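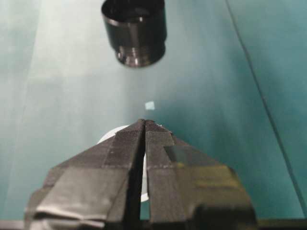 Kiyoshi Miyazaki wrote to me after my last report that I always tell how the machines look and never how the place smells, and that for a paper mill the smell is the first thing a visitor should know. So I will begin with it. The Plinberg mill in Skillovby smells of wet cardboard and a little of boiled cabbage near the river side. In the finishing hall you smell almost nothing, only warm dust. Kiyoshi, I hope this is enough.

The open day takes place once a year in October. I had wanted to go for a long time, and this year my cousin could lend me her car. If you come by train, the station is on the other side of the river and you walk 30 minutes, partly on a road without a sidewalk. A bus was promised on the website, but I did not see it and the people in line had not seen it either.

At the gate you receive a paper badge and a pair of foam earplugs. The badge was made from the mill's own paper, in a gray-green color which I liked so much that I kept it as a bookmark. The tour groups leave when they are full. I went with the second group of the morning. Our guide was a woman from the quality department with a very clear voice, and this mattered, for in the machine hall you can understand only a clear voice.

We started in the yard, where the old paper arrives in bales. I had imagined newspapers. There are still some newspapers, but most of what I saw was packaging, and the guide told us that the share of packaging grows every year and that this makes her work more difficult. The fibers are shorter, she said, and there is more tape. A man in our group asked what happens with the tape. It comes out of the pulper as a long gray rope, together with wire and plastic, and they pull this rope out slowly, day and night. For me the rope was the most surprising object of the whole visit. It was as thick as my leg and quite ugly.

Then came the paper machine itself. It is 122 meters long, and you walk beside it on a metal walkway from the wet end to the dry end. At the wet end there is nothing that looks like paper, just milky water running over a wire mesh. You walk further and at some point there is a sheet, and I could not say exactly where it began. I went back a few steps to look for the place and the group had to wait for me – I apologized. The heat at the drying cylinders is strong. People with heart problems should maybe stay with the other tour, which visits only the laboratory and the warehouse.

The mill makes mostly heavy paper for drawing pads and for book covers. The drawing paper is sold under the name Tutance, and I have used it since my evening course without knowing where it came from. In the finishing hall I learned why one side of the sheet is smoother. It is the side that was not lying on the mesh. I have asked this question in two art supply stores before and got two different answers, both of them wrong.

The laboratory was small and, in my opinion, the best part. They showed us the folding test, in which a strip is bent back and forth until it breaks. Our strip survived 430 double folds. The guide was not impressed by this, she has seen much better. There was also a test for tearing and one for how fast a drop of ink spreads. The children could try the ink test with their own scrap of paper. One boy had brought his math homework.

Lunch was in the cafeteria, which is run by Agarwal, a family business from the town. I had lentil soup and a roll, and both were good and cheap. The coffee came from a machine and I would not recommend it. If you are vegetarian, go early, as the soup was finished soon after I had taken mine.

After lunch there was a talk on the history of the river and the water rights. It was too long for me, with many maps which could not be read from the back rows. But I noted one thing. The mill takes its water above the town and gives it back below the town, and for 3 summers in a row it had to stop one line when the river was too low. I would have liked to hear more about this, and fewer dates of former owners.

There is a small store by the exit. They sell paper by weight, cut edges and wrong colors included, and you put it in a bag yourself. I bought too much. The heavy sheets are very good for watercolor if you tape them down well, and the thin ones I will use for letters.

Practical things: wear closed shoes, since sandals are refused at the gate. Photographs are allowed on the tour, except in the control room. The last group leaves at two o'clock. Parking is free behind the warehouse, but the ground there is muddy after rain.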